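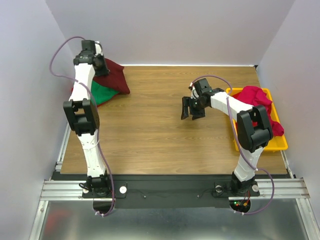
Two-tone cloth, back left of the table. Yellow tray on the right.

January, afternoon

Heike wants the folding sheet finished so it can go up on the wall at Ciltthorpe, and I've been asked to sign it. I'm not ready to. Writing down where I've got to so I don't have the same argument again next time.

The claim, as Waltraud wrote it: any cloth can be brought flat in 4 moves starting from a crumple. Find a corner, pull it out, find the opposite corner, pull it out. Fine on a tea towel. I tried it on the small Pornia squares and it worked well enough that I stopped being rude about it for an hour or so.

The two-tone ones are a different matter. When one is bunched up with the maroon on top and a bit of green poking out underneath, the obvious thing is to go for the green, because you can see it. Volker does this every time. My trouble is that a visible bit of green tells you there's a turned part somewhere. It doesn't tell you it's a corner. Half the time what I pulled out was the middle of an edge, and then I had a longer, thinner crumple than before and had used up one of my moves.

Waltraud says I'm too quick. Maybe. I slowed down and it made some difference, but I also knew by then that I was being watched, so I wouldn't put much weight on it.

Things I'd want changed before it goes up:

"Smooth the cloth" is listed as part of the last move. It's a separate move. If we count it separately the heading is wrong, and I suspect that's why it isn't counted separately.

The sheet says to start with the cloth in the center of the table. When it's in a back corner you have to bring it forward first, and dragging it forward changes the crumple, sometimes for the better. Is that allowed? Does it count? Tarek says obviously not. Hannelore says obviously yes. Neither of them had thought about it until I asked.

Wood grain as a guide for squaring up the edge: I like this one. The lines run left to right, so you can lay the near edge along one of them and see at a glance if it's off. Keep it. Heike wants to put down tape as well and I don't see what that adds.

"A good fold has edges matching to within a finger." Whose finger?

On the numbers. Tarek's log has 81 crumples from the Surness batch and he marks 18 of them as failures. I went through his notes and couldn't find what he was calling a failure. Some are "gave up," some are "ugly," one just says "no." I'm not saying the figure is wrong, only that I couldn't get to it myself from what's written down. If we're going to run 200 more, somebody has to decide beforehand what counts as flat. Suggest: no part lying double, all corners showing. A few soft wrinkles are okay. Volker will object to the wrinkles.

The Kettler people say on their sheet that colored backing makes folding easier for beginners. They may be right for beginners. I've been at this long enough to have bad habits, and the second color mostly gives me something to grab at.

To do:
Ask Hannelore for the plain maroon cloths, same size if we have them, so we can compare with the two-tone.
Rewrite the heading without a number in it.
Tarek to add a column for the reason.
Get someone who hasn't seen the sheet to try it cold, and don't help them.

Evening. Waltraud read this over and says she'll drop the number but she's keeping the finger. We left it there.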